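Progress report to the Ehlers fund, 2021-03-09
Prepared by Leonie Vogler, Ornau Animal Shelter

Dear Ms Teuber,

With your grant we could repair the flood damage in the dog house before winter. All four outdoor runs have new fences, and the drains were moved to higher ground. Since August we have taken in 158 dogs and cats from the flooded streets near the river. Most are back with their owners or in new homes. 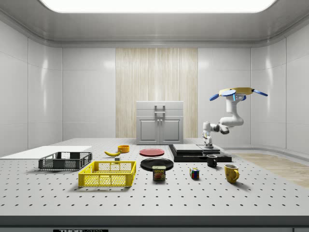 White table with mounting holes, grey cabinet at the back wall.

The costs for the vet were higher than we planned - over 3000 dollars, mainly for skin infections and vaccines. Arne Brinkmann has asked the practice for a better price and we wait for the answer. The microchip reader is ordered but did not arrive yet.

We still have 500 dollars from your grant. We would like to use it for dry food and blankets, if you agree. Please write to Ida Ackermann at the office.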